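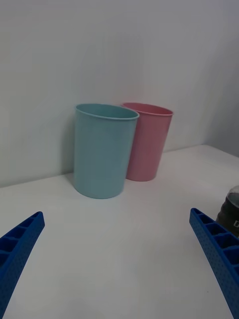

# Giving up the car, month four

I sold the car in February. It was a sensible small hatchback the colour of weak tea, and it went to a man who looked underneath it with a torch for a very long time and then offered me less than I'd asked. I took it. I had already told everyone I was doing this, and there is no dignified way back from having told everyone.

People ask whether I've saved money. I have, on paper. I have also bought two waterproof jackets, one of which is waterproof, and a rucksack from Flikard with so many straps that I have yet to find a use for them all. There's one at the back that I believe is for an ice axe. I mostly carry potatoes.

## The bus

My bus is the 18, which goes from the end of my road into Prikuvton and back again, with a detour round the hospital, a second detour round the retail park, and what I can only describe as a sulk outside the depot while the drivers change over. The whole trip takes 11 minutes by car. By bus it takes as long as it likes.

I used to think of buses as a thing that happened in front of me while I was trying to turn right. Now I have opinions about them. I know which seats are over the wheel arch and which ones blow hot air directly up your trouser leg. I know that the screen at the stop says "Due" in the same spirit that I used to say "nearly there" to my mother on the phone, still in my dressing gown.

What I hadn't expected was how much I'd overhear. In a car you get the radio. On the 18 I have followed, in instalments, a dispute over a garden fence, the end of one engagement and the start of another (same woman, I think, though she sat behind me both times), and a long and very technical argument between two schoolboys over whether you could beat a goose in a fight. They thought not. I'm with them.
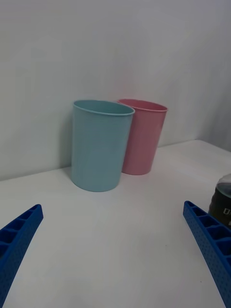
The fares are fair enough. The app is not. It is called Drundemex, a name I assume was chosen by falling on a keyboard, and it needs to know my location, my contacts and my date of birth before it will let me look at a timetable. Once it has these it shows me a map of a different town. I've gone back to the paper timetable in the library, which is out of date but at least doesn't want to send me notifications.

## Shopping on foot

This is where the real change has come. With a car, a weekly shop is one trip and a bad mood. Without one, it is a matter of engineering. You find out very fast what things weigh. Tinned tomatoes are heavier than they have any right to be. Crisps are free. I now choose a melon the way other people choose a dog, by asking myself whether I am truly ready for the commitment.

I had a go at delivery, of course. The slots I wanted were gone by breakfast, and the slots I could have were between nine and ten at night, when I am at my least welcoming. They also sent me a single spring onion. I had ordered one, it's true, but I had meant it in the traditional sense.

So I walk to Chamoun, the corner shop on the far side of the park, which sells everything but never in the same place twice. It's a 13 minute walk there and a good deal more back. On the way home there's a bench halfway up the hill that I used to think was for old people.

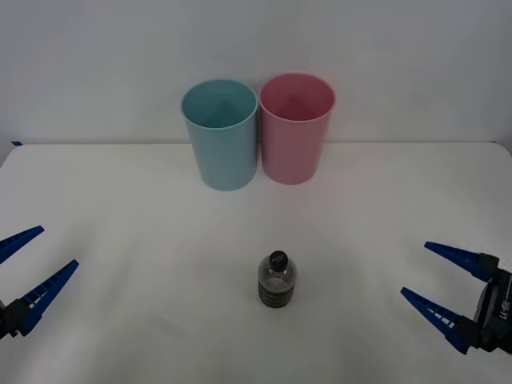 Drinks are the worst of it. I never gave a thought to water when I had a boot to throw it in, and I'd drive home with a dozen bottles rolling about behind me at every roundabout. These days I look hard at anything liquid before it goes in the bag. A small clear plastic bottle is my limit, and if there's more than one person to be watered, well, a blue cup and a pink cup standing next to each other on the table can be filled from the tap, as they could have been all along. I had been driving water home to a house with water in it for years.

## The step counter

My phone has started congratulating me. I didn't ask it to. In the old days it would report a figure at bedtime in what I took to be a hurt tone, and my lowest ever was 1,307, on a day when I remember feeling rather busy. Now it sends me little fireworks. I'd like to say I'm above this, but last month I walked round the block at ten to midnight to get a badge with a picture of a boot on it.

I do feel better, which is irritating. My knees have stopped making the noise on the stairs. I sleep. I've become one of those people who says "oh, it's only a short walk" to visitors and then watches them suffer. My sister has asked me to stop describing it as freeing, particularly when I am ringing her up to ask for a lift.

And I do ask for lifts. I should put that down somewhere. I've been driven to the dentist, to a funeral, and once to a garden centre for compost, which I'd planned to bring back on the 18 until the driver saw me coming. I pay for petrol and provide biscuits. A friend says I haven't given up cars at all, I've just given up owning the one I crash.

It was a bollard, and it was very low, and that was two years ago.

Next month I'm trying the train to the coast, with one change and a replacement bus for the middle bit. I've packed the ice axe strap.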